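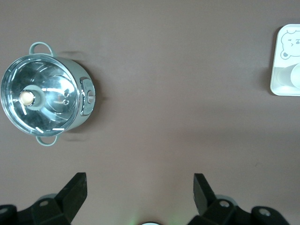
What should a small team budget for besides the arm itself?

Plan for the gripper, the mount, the wrist camera, a proper table, spare fingers, test objects and the hours it takes someone to set it all up. On most first quotes these extras are left off or lumped into one line, and that is where budgets go wrong.

This page goes through the order we use when we price a bench-top manipulation cell. It assumes one arm, one table and kitchen-type objects such as pots, cups and trays.

Step 1. Write down the tasks first

List what the arm has to pick up, move or turn. Keep it to one page. For each object, note the widest part the gripper has to close on, the weight, and whether the surface is shiny. A polished steel pot is much harder on a camera than a matte plastic tray, and you want to know that before you choose a sensor.

Objects with knobs and loop handles belong on their own list. They usually need narrower fingertips than a ball or a cup does.

Step 2. Price the gripper and fingers together

Ask for the gripper, the mounting plate, the cable and the fingers as separate lines. Fingers wear out and get knocked, so order 2 spare sets with the first purchase. Oduor Athumani, who did our last round of ordering, also asks each supplier for the screw size and pattern in writing. We once paid freight twice on an adapter plate from Stultmont after the first one didn't match.

Check the opening width against your list from step 1. If one object is wider than the gripper can manage, decide now whether to drop the object or plan to lift it by a handle or the rim.

Step 3. Set aside money for the camera and lighting

A wrist camera needs its bracket, a cable long enough to follow the arm through its full reach, and a spare cable. Our Werik bracket was $100 and the spare cable came out of petty cash.

Lighting is often forgotten. Bare metal throws back bright streaks, and a diffuse lamp is the cheapest fix we know of. Allow $200 for lamps and stands, and try them with your shiniest object before buying more.

Step 4. Choose the table surface

A flat matte top in one plain colour is best. Gloss tops cause reflections and patterned tops make small objects harder to pick out. Leave clear space between objects so the fingers can come down on either side – crowding the table early on mostly costs you time.

Step 5. Buy the test objects twice

Pots, trays and small balls are cheap beside everything else on the sheet, but models are discontinued without notice. Buy doubles at the start and put one set away in a labelled box. Our first full set of objects, doubles included, came to $816.

Step 6. Count the labour

Mounting, cabling, calibration and the first safety check all take staff time. Put it in the budget as hours, with a name beside each job. Kwabena Kpodo keeps ours on the same sheet as the hardware, so a late delivery shows up as idle hours too.

Step 7. Get the quotes on the same terms

Send every supplier the same list and ask them to quote freight, duty and tax separately. Skellov and Majumder both quoted us in February, one with freight included and one without, and the cheaper quote ended up costing more than $200 extra once it was delivered.

Before you sign, check the following:

Warranty period, and whether it covers fingers
Lead time on spare parts
Who pays return freight on a faulty unit
Whether software updates are included or billed yearly

Keep a contingency line at the bottom of the sheet and don't spend it until the arm has finished its first full week of work.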